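March 19, 2019
Costume/soft goods bench

Picked up where Rianne left off on the red fluffy stuff. Still no label on the bolt end so dont know if its the Tristdale lot or the older one from November. Sheds like mad either way. Fibers in the tape dispenser again.

Brushed a test patch with the wire comb, 50 strokes one direction, then against. Against is bad, pulls whole tufts. With the lay its fine. Wide comb next time?

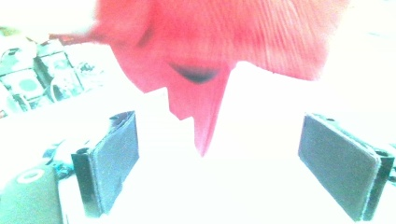 Trimming: scissors chop the pile and leave a blunt line, looks like a doormat. Blade from the back, backing only, short cuts. Themba's way, he was right. Ragged edges are OK for the tail pieces, Aurelia wants them uneven anyhow. Points should taper to a tip, no square ends.

Color - reads pinker under the bright lamp. Check agianst the swatch card by the window before anyone orders more.

Glue: Grikmont soaked through on 2 scraps, stiff as card. Going back to hand stitching, 4 mm from the edge.

To do
- ask Fiona re lint roller refills
- vacuum under bench
- cut list to Aníbal, he still has the old one w/ 67 pieces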